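Drying dishes by hand again
27/07/2024

The dishwasher stopped in November and I still haven't replaced it. The repair quote was 940, which was more than I wanted to put into a machine that already rattled, so I said I would wash by hand until I found a secondhand one. I looked at a few listings over the winter and then stopped looking.

I grew up without a dishwasher. There were five of us and my job was drying. My uncle Tamer washed when he stayed with us, and he was very slow because he rinsed every glass twice and held it up to the window. I used to stand there with the towel, waiting. I didn't think much about it for years, and then I found myself doing the same thing with a water glass in my own kitchen.

The order I have settled on is glasses first, then cutlery, then plates, then anything with oil on it. Pans go last and get their own water. I tried doing plates first for a while, mostly to get the pile down, and the glasses came out with a film on them. Hot water matters more than the amount of soap. I was using far too much soap in the beginning and spending longer on rinsing than on washing.

Drying is where I have gone back and forth. My sister-in-law Nisreen says air drying is fine and towels only move dirt around. Rawan, who lives upstairs, dries everything right away and puts it back in the cupboard, and her counters are always clear. I do half and half. Plates and bowls stand until morning. Knives and the cast iron pan get dried by hand the minute they are clean.
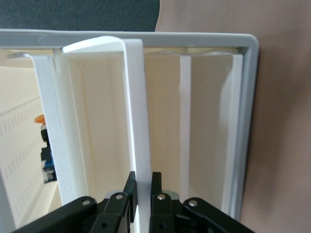 White plastic rack with a divider.

Towels took some working out too. The thick ones look nice but they leave lint on glass and take a full day to dry on the hook. I bought four flat cotton ones at Drolari and they were stiff and useless until they had been through the wash a few times. Now they are the only ones I use. No fabric softener on them – it stops them from soaking anything up.

The time is less than I expected. On a normal evening I'm at the sink for as long as it takes to hear the news on the radio. When people come over it's another matter. We had nine at the table for my mother's birthday and I was still washing serving dishes after the last guest had gone home. Nizar stayed to help and put half of the bowls in the wrong cupboard. I found the colander a week later, behind the flour.

What I do miss is having somewhere to hide dirty dishes. With the machine I could clear the counter in a minute if someone rang the bell. Now a cup left in the sink stays in the sink until I wash it, and I notice it each time I walk past.

Ihor from work says he has an old dishwasher in his garage in Eltomthorpe that I can have if I come and get it. I told him I would measure the gap under the counter first. I haven't done that yet, and the tape measure is in the car.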